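Home | News | Farming | Markets | Weather | Contact

Oltham growers open shared seed store before the dry months

9/6/20

A shared store for local seed was opened in Oltham this week, after almost two years of preparation by the growers of the district. The store keeps seed of beans, millet, onion and several kinds of leafy vegetables, and any member farm can borrow from it at the start of the season and return the same weight after the harvest.

The project is led by Iresha Wanigasekara, an agronomist who came to Oltham from the research farm at Menon. She told the people present at the opening that many families had stopped to save their own seed when cheap packets arrived in the shops, and that some old varieties were found only in one or two gardens.

"We had a bean which everybody's grandmother was growing, and when we went to look for it we found it on six plants behind a house," she said. "Now we have enough for all who ask."

At present 479 farms are registered as members. Most of them are small, and many work without chemical fertiliser, either by choice or by reason of the cost. The store holds 1105 samples, each one kept in a closed jar with the name of the grower, the field and the year of harvest. A second set of the samples will be kept at Menon, in case of fire or flood.

The building was formerly used by Brustex, a trader in sacks and rope, who left it three years ago. The growers repaired the roof and put thick insulation in the walls, so that the temperature inside stays low without much electricity. The work was paid partly from the membership fees and partly with a loan, which has to be returned in five years.

Not all questions are settled. Several growers from the village of Jotine asked at the meeting who will decide when there is less seed than the farms request. Mrs Wanigasekara answered that in such a year each farm will receive a smaller part, and that farms which lost their crop will be served first. The rule will be voted on in December, together with the price of membership for newcomers.

The first loans of seed have already been given, mainly of millet and of the short onion that is sown in the hills. The growers hope to serve some 2000 households when the farms of the lower valley are also admitted. The store is open each morning, and seed for testing can be left at the side door with the name and the village written on the bag.
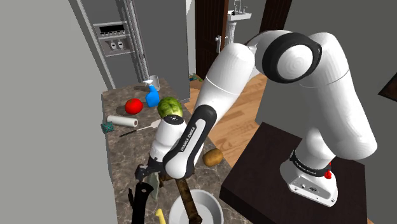

What happens if a farm loses its harvest and cannot return the seed it borrowed?

The debt is moved to the following season with nothing added, and the farm may still borrow again for the next sowing.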